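Ticket 142: Redotura night recorder, missing song files
Opened by: Dagim Yimer, Tandis marsh station
Opened: 7/1/18

Problem
Recorder at the Hailu boardwalk saved no rail or bittern calls after the March firmware update. Files are present but 30 minutes of each hour are blank. Card is not full.
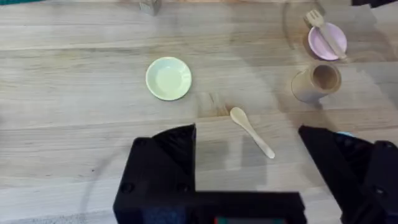
Step 1. Checked schedule
Schedule was set to 30 minutes on, 30 off. Reset to continuous from dusk to dawn. Blank sections remained.

Step 2. Checked filter
High-pass filter was at 4,000 Hz, well above a bittern's call. Turned filter off. Sora whinny now shows on the spectrogram in the first half of each hour. Second half still blank.

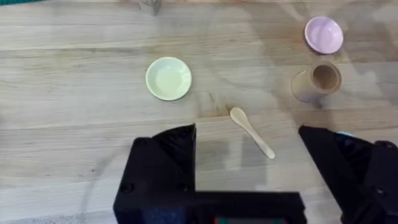 Step 3. Swapped microphones
Left and right microphones take turns by the half hour in power-save mode. Left one was dead at the connector. I set the spare foam windscreen next to a saucer the size and shape of the pale green one on the table, and the rim is a fair match for the screen's base. Fitted the spare mic and screen.

Step 4. Reloaded files into Mostimance
Full night imported. Virginia Rail grunts in both halves of the hour.

Status: open until the connector is replaced. Old mic kept for parts.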